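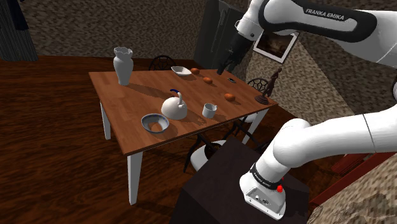 Bild: Simulationsrendering, Projekt Mernuline / Munavier. Weiterverwendung mit Namensnennung.

Mernuline: Greiferdaten am gedeckten Tisch

Stand: 30. Mai 2024

Worum es geht
Mernuline ist ein simulierter Datensatz zum Greifen von Geschirr. Ein Franka-Arm, zwei Fingerformen, ein Tisch, an dem in der Simulation noch nie jemand satt geworden ist. Verglichen werden die Backen »Aranda« (breit, stumpf) und »Stumico« (schmal, leicht beleidigt). Die Physik ist in beiden Fällen dieselbe, die Ausreden im Fehlerprotokoll sind es nicht.

Umfang
751 Episoden, 12 Szenenvarianten, 3 Startposen des Arms. Jede Episode enthält Gelenkwinkel, Greiferöffnung, Kontaktkräfte und die Bilder zweier Kameras: eine mit Blick auf Arm und Tisch, eine am Handgelenk. Tiefenbilder gibt es nur von der Handgelenkkamera. Für die andere waren sie geplant, im Dezember sogar fest.

Objekte
Tassen, Schalen, ein Wasserkessel, Orangen, eine Vase und eine Statuette. Die Statuette ist kein Greifziel. Sie wird trotzdem gegriffen, vor allem mit Aranda. Texturen und Licht wechseln je Variante, die Schlagschatten sind absichtlich hart. Wer seine Segmentierung für robust hält, möge mit Variante 7 anfangen.

Liegende Tassen
Ein eigener Teil der Daten startet mit umgekippten Tassen. Ein Griff gilt als gelungen, wenn das Objekt nach dem Anheben 3 Sekunden lang den Tisch nicht berührt. Ob es danach noch jemand zum Trinken haben möchte, wird nicht bewertet.
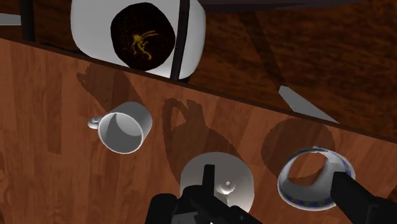

Lenuța Pană wendet ein, die 3 Sekunden bevorzugten Aranda: Die breiten Backen klemmten eine Tasse auch dann fest, wenn sie schief am Rand hänge, und beim Abstellen falle sie um. Man solle das Abstellen mitwerten.

Der Einwand ist berechtigt und liegt als Ticket 17 vor. Bis dahin bitte die Spalte place_ok selbst auswerten; sie wird mitgeschrieben, nur eben von niemandem gelesen.

Bekannte Mängel
Die Reibwerte für Porzellan sind geschätzt, und zwar großzügig. Der Henkel ist im Kollisionsmodell massiv, Griffe durch die Öffnung scheitern deshalb immer. Übertragung auf echte Hardware: nicht getestet.

Lizenz und Kontakt
Nutzung für Forschung und Lehre frei. Fehlerberichte bitte mit Episodennummer und Backenform an Munavier.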